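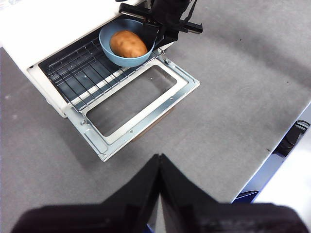
Oven task, wrist view: second arm holding the bowl at the oven mouth, door down.

Barari Two-Arm Kitchen Kit, club edition
Part no. 1474

The Barari kit is a bench set for school and college robotics clubs working on two-arm tasks. It was put together with the student team at Usbridge, who use it for the household round of the Bremville student meet. The oven task is the first in the task book and the one most clubs start with.

Contents
- two tabletop arms with two-finger grippers
- one wrist camera with mount
- toaster oven, white, glass door, wire rack
- bowl, light blue
- gray table cover
- task book, 11 tasks

Potatoes are not supplied. Choose one that fits inside the bowl with the rim clear on at least one side, so that a finger can close on it.

Setup notes
The oven stays unplugged for all tasks. Open the door fully before starting a run; a half-open door will foul the gripper on the way in. Pull the rack partway toward the door. Grip the bowl at the rim and keep the load low over the rack. Check wrist camera focus at working distance, as the fingers of the same arm will always be blurred.

Replacement finger covers are part no. 872. Sjöberg arm mounts fit with adapter 1004, ordered separately.

Scoring sheets and the task book are maintained by Vlasta Trajkovski, club adviser at Usbridge. Send corrections through the club page and quote the task number.

Last updated: 10/26/21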